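Bottles on the green mat

Tundutero fills and labels yellow bottles in small runs, and this page follows the labelling table through one of them. The order was for Bangash, 50 bottles in all, and the table was set up on 20th February. Jalen Quintanilla put together the captions.

The green mat is where the bottles get laid down. They go on their sides, labels up, so a crooked label can be spotted before boxing.

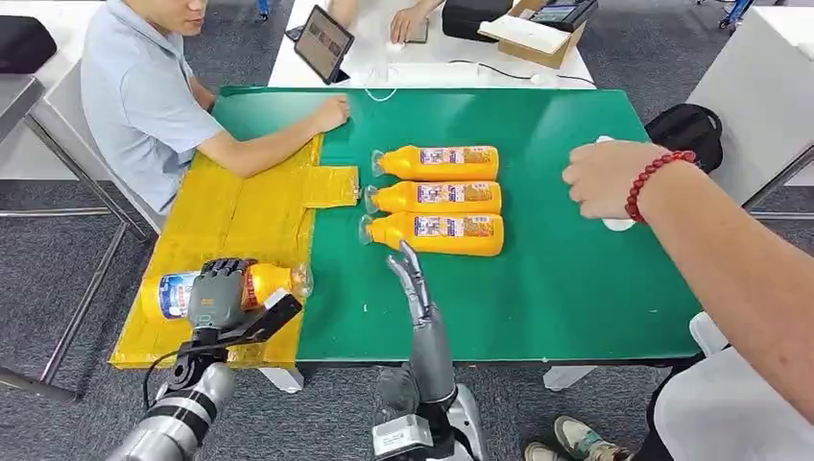
Zeeshan Mengal would like the bottles kept on their sides for longer, as he finds a label lifts at the corner if the bottle is stood up too soon. At Povel they used to wait 18 hours, he says, and had far fewer sent back.

Three in a row on the mat, caps to the left, and a fourth on the area marked out in yellow tape. The label is white and blue with small printing on it, and the caps are clear.

The tape went down in January — before that we used a tray, and it slid about. A cloth is kept to hand for wiping.

More pictures will go up once the boxes are packed. The Corex order is next, with 26 bottles and a different label.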